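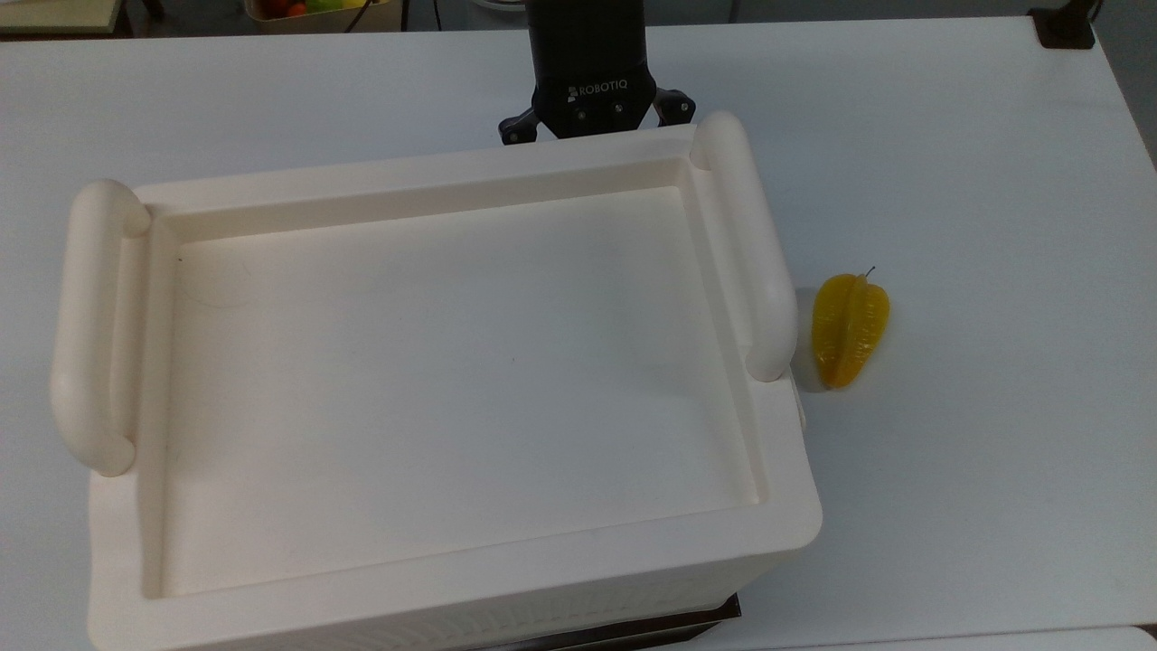
The cream tub, empty for once, with a handle on each end.

Filed under: Home & Opinions

I have a theory that most of us don't need more storage, we need storage with decent handles. Hear me out! I spent a whole Saturday going through the boxes in my place in Stuscombe, and the ones I reach for every week are the ones I can grab with both hands without thinking. The rest (pretty baskets, I'm looking at you) just sit there getting fuller.

My favorite is a plain cream plastic box. It has a few scuffs on the bottom and I couldn't care less. A box that still looks brand new is a box you're scared to use. I paid 30 dollars for mine, and my sister thinks that's nuts, but she also owns a Nakura wicker trunk that cost 145 and sheds all over her sweaters, so I'm not taking notes from her.

Then there's stacking. The Brosen catalog will sell you a whole matching tower, everything the same color, and it does look lovely in the catalog.

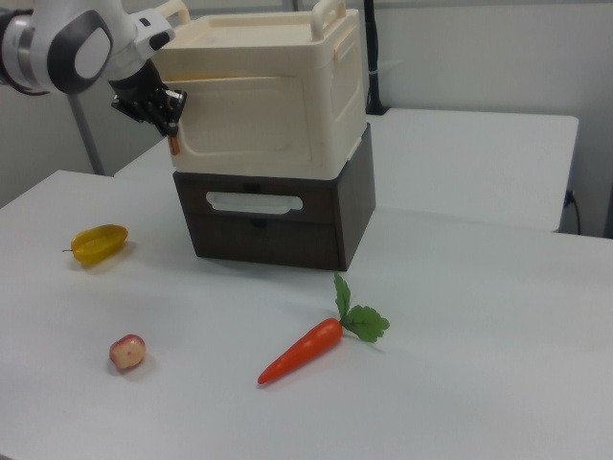 I say mix them. Put a light box on a dark one and you'll know from across the room which is which, no labels, no lifting lids to check. I like a drawer on the bottom for the stuff I want every day and the big box on top for whatever can wait, and yes, I know plenty of people swear by heavy things low. My heavy things are books and they live on a shelf.

What I won't do anymore is buy a box before I know what's going in it. I did that for years, and I still have one in the hall closet with nothing in it but another box.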